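1/18/19

Rack day, finally. I've been putting this off since September and the bench behind me was getting silly with parts, so I made a big pot of tea and got stuck in.

First job was sorting out what goes where in the open-frame rack. I'd like the switch to stay up top, where I can get at the ports without kneeling (my knees are not what they were!), and the black chassis underneath it. Llinos reckons the chassis ought to go down a couple of units so there's room for a blanking plate. She may be right, but I've already moved it twice and I'm not keen on a third go until we know what else is coming over from Howells.

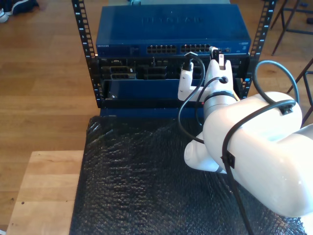
Cage nuts, then. We're down to the dregs of the Gallberg box, and half of those are the wrong thread, which I found out the slow way with a screw that went in crooked and wouldn't come back out. Got it eventually with the good pliers and some colourful language. Please, please put the odd ones in the jar and not back in the box!

Next thing is labels. The patch list in the Rernamum folder is from before we shuffled everything, so don't trust it. I've started a new one in pencil: port, cable colour, where the other end goes. Only two cables on it so far. I'll do both ends of each one with the wrap-around labels (the flag ones catch on everything and drop off behind the desk).

Asset number for the chassis is 1,478, written here so I stop hunting for it on my hands and knees with a torch.

Still to do:
order cage nuts, M6, a full bag this time
ask Numell whether the spare rails were ever sent
hook-and-loop ties for the cables, no more zip ties
finish the patch list and bin the old one

Llinos has the good pliers now. I want them back before I start on the rails.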